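# Urkau teaching kit for robot arms, after one winter of use 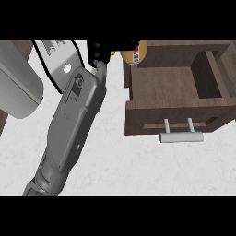 *Danjuma Adebisi*

I bought the Urkau kit in December for our small training room, where we teach people to show a task to a robot arm by remote control. The kit is a hand controller, a small receiver box, and a program that runs a simulated kitchen on the computer. You can use the same controller with a real arm, but I will write mostly about the simulated side, where we spent the most hours.

The price was 2380 dollars with shipping. For a school this is not a small amount. Before it we used the Bilton pad, which is much cheaper and works with two sticks like a game controller, so I will compare the two when I can.

## Setting up

The receiver was found by the computer at once. The program was slower. It wanted a new graphics driver, then it wanted to restart, and then it asked for the license code again. Obinna Ezeani did the second computer on a Sunday and had the same trouble, so I think it is not only my machine. The printed guide has 70 pages and the part on drivers is half of one page.

Calibration is easy to learn. You hold the controller in front of your chest, press the side button, and move your hand slowly to the corners of an imaginary box. If you hurry, the arm will follow you with a small tilt for the whole session, and you will blame yourself for it.

## The drawer task

The kitchen scenes come with ready tasks. My students begin with the wooden cabinet and its drawer with the grey bar handle. The grip stands off the wood on two short posts, and the gripper has to come to it straight. With the Bilton pad this took a beginner many tries, as you must turn the wrist with one stick and move the arm with the other. With Urkau you turn your own wrist. Geeta Nigam, who had never moved a robot before, opened the drawer in her first lesson and closed it again without hitting the cabinet.

Pulling is harder than reaching. There is no force in the controller, only a weak vibration when the gripper touches something. If you pull a little to the side, the drawer stops and you do not feel why. I tell my students to watch the front edge of the drawer and not the gripper.

The view is also important. The program opens with a camera that looks down over the arm, and the forearm can hide what the fingers are doing. You can save four other views and change between them with the thumb. We use a low one from the side for handles and a high one for things that stand on the counter.

## Recording

Every try is saved as one demonstration, from the first press of the trigger to the second. We have kept 488 of them until now. The list can be sorted by length and by result, and a bad one can be marked without erasing it. I like this very much – with the old pad we had to rename the files by hand.

Trimming is less good. You can cut the beginning and the end, but you cannot cut a pause out of the middle. My students often stop to think with the arm in the air, and a policy trained on these recordings learns to stop there too. Now we ask them to plan the movement first and repeat the try if they freeze. When we trained the drawer task with 167 clean recordings, it gave us a smoother motion than the larger set with all the pauses inside.

## What I do not like

- The trigger is stiff. After nearly one hour my finger is tired, and Ibrahim Anozie, who has small hands, changes to his left hand before that.
- The cable is too short for standing work.
- Left-hand mode exists, but the thumb button for the views stays on the wrong side.
- Support answers in two or three days. They were polite and did not solve the license question.

## Would I buy it again?

For a class, yes. If you work alone and only need simple reaching and pushing, the Bilton pad is enough and you can keep the money for a better monitor. I have not tried the Mamen glove, so please do not ask me which is better!

I give it four stars of five. Version two of the program should allow cutting in the middle of a recording, according to the seller, and I will add a note below when we have installed it.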